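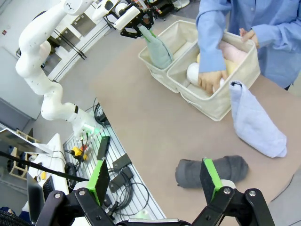
Rolled towels and canvas bins on a tabletop.

The linen trade in Brernbridge runs on small guesthouses. Leonilde Bastos opened hers with two rooms and now has eight, and she rents every sheet and towel from Histent, a laundry on the Rirnitz road.

Owning linen costs more than people expect. Her last full set came to about $4000 - and much of it was gray by March.

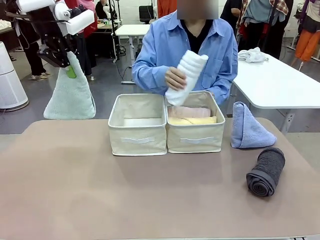 Renting has its own troubles. Deliveries run late in snow, and Salvador Nogueira, who drives the route, keeps a spare load in the van for those weeks.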